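### 4.2 Shared rooms and the attribution of production roles

The interviews suggest that the division of labour within a duo is settled early, and that the room in which the pair first worked together has more influence on it than either member's training. Of the 36 duos in the sample, 22 had shared a rehearsal or recording room before they released any music under a joint name. In most of these the person who held the keys also came to be credited as producer. Swati and Gisler reported a similar pattern for bands of four and five members, although their material was limited to a single city.

Credits were taken from sleeve notes and, where these were missing, from the label's own release sheets. The full set covers 1471 tracks. Each track was coded for writing, performance, engineering and mixing by two readers working separately. Where the readers disagreed, the track was passed to a third (Grabner), whose decision was final. Remixes were coded in the same way but are kept apart in the analysis, as the remixer is often named without any statement of what was done.

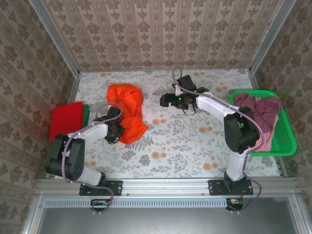

The Tanby sessions show how far the printed credit can drift from the work. Orlandini is listed as co-producer on all of them, yet the session sheets place him at the desk for less than half of the booked hours. His partner, Fuchs, is credited only with keyboards. When asked about this, she said that the wording had been copied from their first single and never looked at again. We found the same kind of carry-over in almost 108 tracks, all of them by duos that had stayed with one label for at least three releases.

Label practice also matters. Ullix asked its artists to fill in a credit form for every release, while Tevance took the details over the telephone and typed them up in the office. The forms give longer and more varied credits – the mean number of roles per track is higher by 2 – but it does not follow that they are more accurate. Several respondents admitted to sharing roles out evenly on paper to avoid an argument.
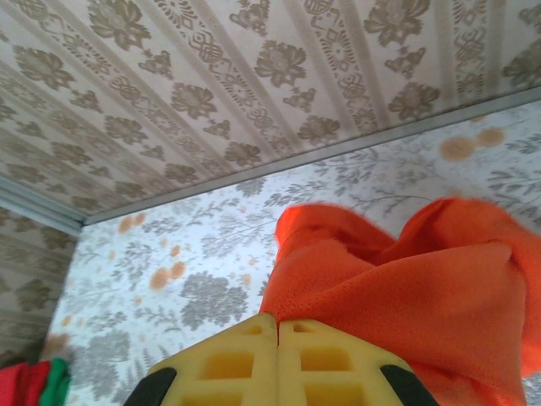

Remix work follows a different course. A duo approached for a remix was usually approached through one member, and that member tended to do most of the work alone, with the other brought in to approve the final mix. The joint name was kept on the sleeve in every case we checked. Figure 4 therefore separates remixes from original tracks, and the two should not be added together.

**Figure 4.** Share of production credits held by the first-named member of each duo, by year of release. Original tracks and remixes are plotted separately. Tracks with no printed credit are left out.

The fall in the first-named member's share after the third year is clear for original tracks but weak for remixes. We return to this in Section 5, where the Pilkington recordings are treated on their own.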